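Flondholm Adds 11 Guest Rooms at Tumuvholm

FLONDHOLM, January 12, 2026 – Flondholm Guesthouses will open 11 more rooms at its Tumuvholm property in May, bringing the total to 90. The work includes new bathrooms on two floors and a larger breakfast room.
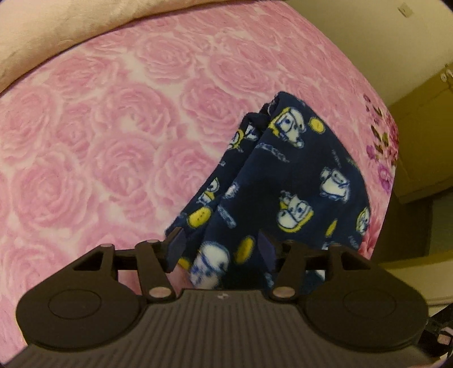
Rooms can be booked for stays of up to seven nights. Breakfast is served from 6 a.m.

"Guests kept asking for longer stays in spring, and we were full," said Müzeyyen Ertürk, general manager. "The added rooms will help with that."

Press contact: Ateş Fustier, Flondholm Guesthouses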